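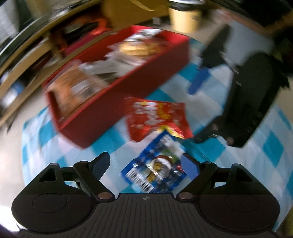 Demo Day Issues / Gripper

Ticket 43, opened by Josée Després

Okay, so the snack table for the Gotlow open day! I ran through it with the hand-held gripper this morning and the red bag keeps sliding over the blue one whenever I go in for a pinch. Tried a slower close (9 tries, 2 good grabs), then wiped the blue finger pads, which helped a little. Checkered cloth stays, visitors love it. Could Menon send me the softer pads before the doors open? Leaving this open till I've tested them.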